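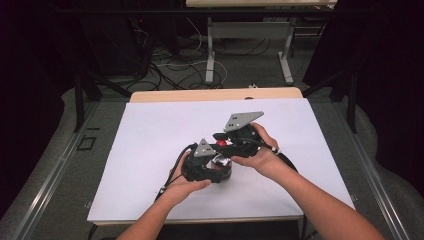

Where do I go when I arrive?

Come in by the Lastberg gate, the one with the blue barrier, and follow the path round the back of the bike sheds. The front entrance on the main road stays locked on open days. I'll be at the desk just inside with the sticky name badges (bring a pen if you have one, ours walk off every single time).

When is it?

The next one is 2021-07-13. Doors open after lunch and we pack up when the last group has had its go. The one after that isn't fixed yet. April was lovely but far too busy, so we're keeping the groups smaller.

Do I have to book?

Yes please! We had 581 people ask for places last time and the hall simply won't take that many. Booking is free and you pick a slot for the demonstration when you sign up. If you can't make it, drop us a line and I'll pass your place on.

What will I get to see?

Mostly the hand-held grippers, which are my favourite bit. You hold one in both hands over a plain white board on a table, and one of us talks you through which part does what. The cables stay attached, so please don't wander off with it! Tolera Asfaw also does a short talk on Wako, our picking arm, and that runs twice in the afternoon with the same content each time.

Can I have a go myself?

You can, as long as you're happy to take rings and bracelets off first. Long sleeves get rolled up too. It's heavier than people expect at 900 grams, so younger children share the weight with a grown-up.

Is it suitable for children?

From eight upwards I'd say it's great. Smaller ones are welcome but they do get bored in the talk, and I can't blame them. There's a drawing table in the Tuvia room.

What are the black curtains for?

I get asked this more than anything else. They keep the daylight from the windows off the table, so the light doesn't change halfway through a session. Please leave them as they are when you walk past.

Can I take photos?

Yes, no flash please, and ask before you take one with other visitors in it.

I use a wheelchair, can I get in?

Yes, it's all on one level from the Lastberg gate. Do mind the cables on the floor behind the table. Let me know when you book and we'll take you round the other side.

Who do I contact about school groups?

Mulugeta Abera looks after those. Write to him through the Vornik form and put "school visit" in the subject box. We can take 2 classes a month in term time.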